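Totano Hand-Held Gripper Pair
Set-up and Care Guide

Section 4: Preparing the pair at a desk station

4.1 Before you start

This section covers the white desk station used at the Pamthorpe site. Stations with a bench or a rail are covered in Section 6. Complete Section 3 (unpacking and charging) first. Both grippers of a pair must carry the same pair number on the underside of the grip. Do not mix grippers from different pairs, even where the finger pads look alike.

You will need:

the left and right grippers
the head camera and its strap
two marker cubes, already fitted
a soft dry cloth
the station log

Caution: Keep fingers clear of the jaw when the trigger is released. The spring closes the jaw fully and without warning.

4.2 Fitting and checking the finger pads

1. Hold the gripper with the jaw pointing away from you and squeeze the trigger to open it.
2. Check that each pad is seated against its backing along the whole length. A pad that lifts at the tip must be refitted before use.
3. Wipe the inner surface of each pad with the dry cloth. Do not use spirit or any cleaner containing oil.
4. Release the trigger slowly. The pads should meet at the tip first.
5. Look along the seam between the pads. If one pad sits forward of the other, slacken the two pad screws, bring the tips level and tighten again.
6. Repeat for the second gripper.

Note: Pads are replaced after 2,000 cycles or when the grip pattern is worn smooth, whichever comes first. Enter the change in the station log.

4.3 Checking the markers

1. Inspect the marker faces for scratches, lifted edges and finger marks.
2. Press lightly on each side of the marker mount. Any play means the mount screw is loose.
3. Tie back straps and cords that could swing across a marker face during work.
4. Switch on and wait for the indicator light to turn steady green. A flashing green light means the gripper has not yet joined the pair.

4.4 Standing position and pair check

1. Stand facing the long edge of the desk, with both feet flat on the floor.
2. Hold one gripper in each hand at waist height, jaws forward.
3. Keep the forearms clear of the markers.
4. Bring one gripper across in front of the other, so that its marker passes through the view of the other gripper's camera. Hold it still until the tone sounds.
5. Swap over and repeat.
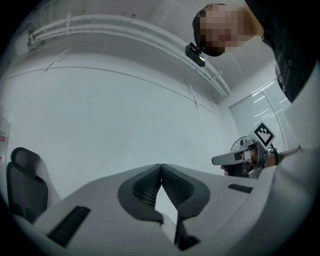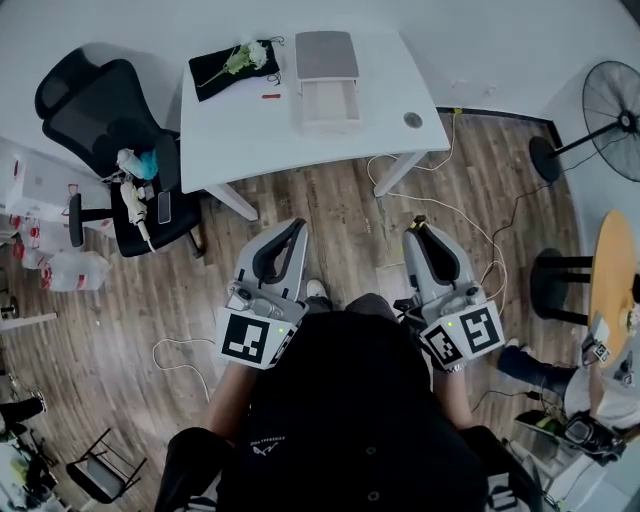 6. Lower both grippers to the desktop and open and close each jaw three times.
7. Check the Kovetau screen. Both rows must read PAIRED. If either row reads LOST, go back to step 2.

Note: Strong daylight through a window can wash out a marker. Close the blinds further, or turn the operator so that the marker faces away from the light, and repeat the pair check.

Caution: Cables on the floor are a trip hazard. Route them behind the operator's heels or tape them down before the first take.

4.5 Setting the jaw width

1. Open the jaw fully and place the 80 mm gauge block between the pads.
2. Close the jaw on the block without forcing it.
3. Select Width, then Store, on the Kovetau screen.
4. Remove the block and close the jaw fully. Select Zero, then Store.
5. Repeat for the other gripper. The two stored widths must agree to within 1 mm.

If the widths do not agree, repeat steps 1 to 4 once. If they still differ, take the pair out of use and report fault code 347. Do not correct the difference by moving the pads.

4.6 After use

1. Switch off both grippers and wait for the lights to go out.
2. Wipe the pads and the marker faces.
3. Coil the cables loosely. Do not wind them round the grip.
4. Store the pair in its case with the jaws closed and the markers uppermost.
5. Sign the station log.

The trigger spring is checked on the first Tuesday of each month, using the Xie spring tester. Replace the spring if the reading is below 800 g. Springs are changed in pairs and only by trained staff. Requests for spare springs, pads and mount screws go to Jiahui Zeng at the Pamthorpe stores, quoting the pair number.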